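Udevthorpe

Udevthorpe is a coastal village and weekend resort at the mouth of the Hellow, a short tidal river. It has a resident population of 4000 and is known mainly for short-stay tourism, which replaced fishing as the chief source of income in the last century. The village is divided by the river into two parts, the Quay on the north bank and Abernathy on the south.

Geography

The village stands on a low sandstone shelf behind a barrier beach. The beach is widest at the Abernathy end and narrows toward the river mouth, where a stone breakwater limits the drift of sand into the channel. At low tide a gravel bar is exposed off the breakwater. Swimming is not permitted between the bar and the channel markers.

Behind the beach, a belt of fixed dunes carries marram grass and dwarf pine. Access is by boardwalk only. The salt marsh upstream of the road bridge is a protected nesting area and is closed to walkers from spring until October.

Access and transport

The nearest rail station is 10 miles inland, and a bus meets most daytime trains. Road access is by a single two-lane causeway, which may flood on the highest spring tides. Cars are not allowed on the Quay during the summer season, and visitors staying there carry their bags from the parking lot at the bridge.
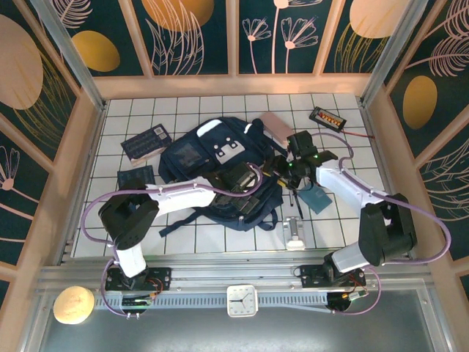 A navy blue backpack on a white tiled surface.

A foot ferry crosses the river between the Quay and Abernathy. The crossing is short – the channel is 400 yards wide at high water – but service stops in strong onshore winds.

Accommodation

Most lodging consists of guesthouses and rented cottages. There are two hotels, both in Abernathy. The older of them, the Droltex, was built as a boarding house for net makers and kept the name of the company that owned it. Weekend bookings commonly require a stay of two nights. Camping is limited to one licensed site south of the dunes; overnight parking on the causeway is prohibited.

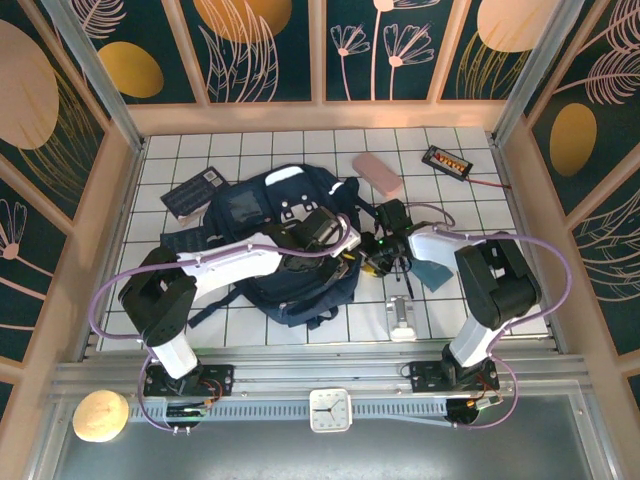 Dark navy backpack laid flat, straps spread out.

Attractions and events

The former ice house on the Quay holds a small museum of river fishing. Its collection was cataloged by the local historian Janelle Aquino, whose handlist remains the main printed source on the village fleet. The cliff path from Abernathy to the old signal station is unpaved and has one steep section with steps.

The Hellow Regatta is held each year on 29th August. Races are open to rowing boats and small sailing craft, and the ferry is suspended while they are under way.

See also

Barrier beach
Foot ferry
Salt marsh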